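About Us
Workshop & Company
3 min read
Posted in December by the Flandmont office

Flandmont makes and repairs small wooden drawers. We sell them singly, in stacks, and as replacements for drawers that have gone missing from older cabinets. The shop is in Cikbridge, on the ground floor of the old Sowa building, and the entrance is from the yard side.

The company started as a repair bench. People brought in sewing cabinets, card files and bathroom units with one bad drawer, and most of the time the rest of the piece was fine. After a while we were building more drawers than we were fixing, so we bought a second saw and took over the room next door. There are 12 of us now, counting the two people who handle orders and shipping.

What we make

Our main line is called Evis. It comes in 20 sizes, from a shallow tray for pens up to a deep drawer for kitchen linens. Every size can be ordered with or without a front handle. Colors change from year to year, but the warm orange has stayed in the catalog from the start and still sells better than the others. The insides are finished too, and customers often ask for them a shade lighter than the fronts.

The handle most people choose is the open rectangle in white. It is a thick bar with rounded inner corners and a matte finish, big enough to get your fingers through. We also fit plain knobs and cut-out pulls on request.
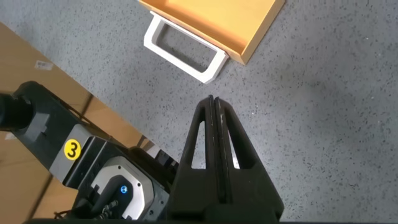
Repairs and replacements

We still take repair work. Bring the drawer to the shop or send us the inside width, depth and height of the opening, measured at the front and again at the back. Older cabinets are rarely square and we build to the smaller number. If you can spare one of the other drawers from the same piece, send it along so we can match the color.

Loose handles are usually done while you wait. Split side walls and worn bottoms take two weeks. Last year we finished 1538 repairs, almost half of them on drawers we did not make ourselves.

Visiting

The shop is open weekdays and closed on Sunday. Saturday hours depend on the season, so call first. Sample drawers in all current colors are kept by the front counter, along with a board of handles you can try by hand. Parking is in the yard. If you are picking up a large order, pull up to the wide door on the left and ring the bell.

Filed under: Our Company, Drawers & Handles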